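Notes for the Firia session, 07/09/2025. Talk runs long if I read these, so don't read them.

**Opening**

Start with the question everyone asks at Flelance: why do we still have people driving the arms? Answer: for table setting we had 926 demonstrations by the end of the project, and the policy copied whatever the operators did, good and bad. So the talk is about the operators.

**Slide 2: the task**

Cup, bowl, plate, fork, spoon. Two arms, one operator. Say that the operator drives both arms at once and that most new people forget the left one for the first few sessions. 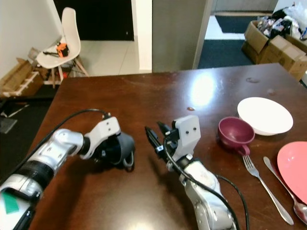
*Slide 2. Both grippers over the table, tableware to the right.*

Points to make while this is up:

- Cutlery is the slow part. A fork lying flat on a hard surface gives the fingers very little to get under.
- Glossy tabletops. Glare moves when the camera moves, and the policy notices.
- We asked operators to pause before closing the gripper. The early ones rushed and we threw out 145 episodes.

**Slide 3: by hand or by remote**

Hand guiding is quicker to learn. You hold the arm and move it. Trouble is your own hands end up in the video, and two arms need two people. Remote control took our operators 10 hours of practice before we kept anything they recorded. Mention that Beltrán went the other way and stayed with hand guiding for single-arm jobs. Fine choice for them.

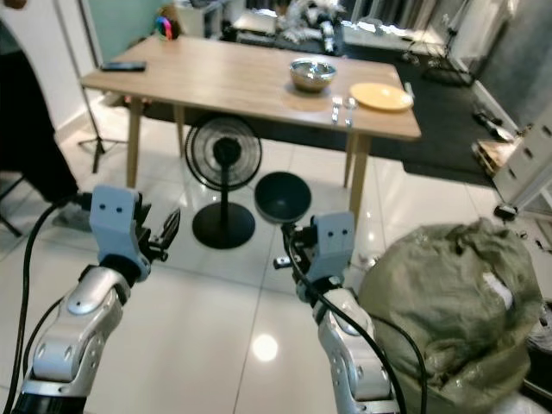

Next, variety. The first 100 episodes were all recorded from nearly the same starting position, and the policy fell apart when we shifted the base a little. After that we changed the start every time: farther from the table, off to one side, dishes in other places. Success went up before we added any more data.

**Slide 4: what I'd change**

Write the instructions down earlier. Let operators mark their own bad takes. Shorter shifts.

Drondine numbers are in the backup slides, only if asked. Leave time for questions.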